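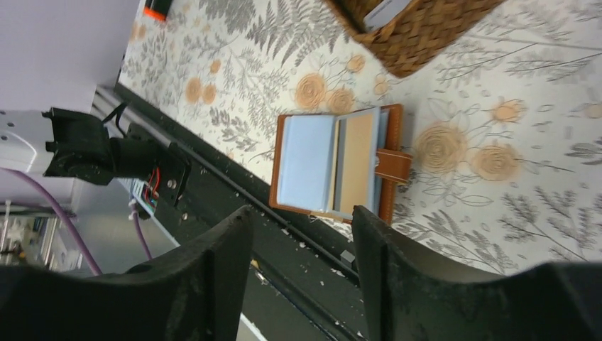 Erkska gripper kit – anyone here running one? Worth it over the Nomeck?

Forum: Tabletop Arms > Kits and Parts
Sunday, April 12, 2020

ferrule_pete wrote:
Thinking about the Erkska two-finger kit with the wrist camera. 217 with the camera, or I can get the Nomeck for 80 less, no camera. Arm is an Estby, bench mounted. Mostly want to pick up small soft stuff. Notebooks, pouches, card wallets. Not metal parts. Reviews on the shop page are all five stars and one line long so no help there.

slowservo wrote:
Have the Erkska since June last year. That's my wrist view up top, going in on a little leather notebook on the flowered cloth. Fingers are big. You get used to them eating the bottom of the view but the first week I kept thinking the camera was mounted wrong. It isn't, that's how they ship it.
Good: grip is even, software installed first try, finger surface has a bit of texture so leather doesn't slide out.
Bad: manual is junk. Cable clips are junk. Fingers show every scuff.

ferrule_pete wrote:
Does the notebook being open give you trouble? Mine would be open half the time.

slowservo wrote:
Yes. Closed is easy. Open, you want to come in on the cover and not the pages, otherwise you pinch three sheets and the rest hangs. And watch the strap. If it has a strap sticking out like mine, the finger can get under it and drag the whole thing sideways. I turn the wrist so the fingers close clear of the strap. Works most days.

gantrygoat wrote:
Going to disagree with basically all of this. Had the Erkska, sent it back. For 217 I expect fingers I can see past. You lose so much of the view right when you need it, the last inch. The Nomeck tips are half as wide and you stick any cheap camera on the side of the arm. Done.

slowservo wrote:
Side camera is fine till the arm gets in the way of it. Then you're blind. With the wrist one I can at least see the gap between the fingers and what's in front of it.

gantrygoat wrote:
You can see the gap. Great. Can you see the tips touch the thing? No, look at your own picture, the corner of the book is right up against the finger and I couldn't tell you if it's touching or not.

slowservo wrote:
ok fair, I can't tell from a still either. Live it's better, you see stuff move.

mopboard wrote:
Why the flower cloth? Doesn't that mess with the detection?

slowservo wrote:
That's sort of why. Plain white table it finds everything, tells you nothing. Gray leaves and peach roses, harder. The stock Erkska detector does ok on brown leather against it. Pale things I wouldn't bet on, the background is off-white.

mopboard wrote:
Huh. Might steal that. My detector thinks my placemat is a plate.

luik_user_44 wrote:
Has anybody tried the Luik service? You send them pictures from your wrist cam and they send back a tuned model for your objects. 205 for the small plan. I did it with the Erkska camera and it was decent, but turn around was slow and they don't say what they changed. Also the big plan is 1,239 which lol

gantrygoat wrote:
205 to be told where a notebook is

luik_user_44 wrote:
It was seed packets in my case but sure. They're thin and flat and the stock one missed them constantly. Now it misses them sometimes.

ferrule_pete wrote:
Not paying for a model when I haven't got a gripper yet. One more question. How is the cabling on the Erkska? Estby has a rail down one side and I don't want wire lying in it.

slowservo wrote:
Leave slack at the wrist and tie it higher up then you think. Throw out the clips in the box, use velcro. And keep the rail brushed off, mine collects little white crumbs of I dont know what. Do that before you home the arm.

gantrygoat wrote:
Agree on the velcro. There, we agreed on something.

mopboard wrote:
Can you get narrower fingers for the Erkska? Thought I saw a set listed.

slowservo wrote:
Listed, out of stock every time I look. I asked by email, got a form reply. If they ever ship I'd buy a pair, the width is my main gripe too – gantrygoat isn't wrong about that, I just don't think it's a reason to send it back.

ferrule_pete wrote:
ok. Leaning Erkska for the camera. Will ask the shop if the return window covers an opened box before I order. If not I'll go Nomeck and put up with the side cam.

gantrygoat wrote:
It did for me, but I had to pay postage. Keep the foam, they want the foam back.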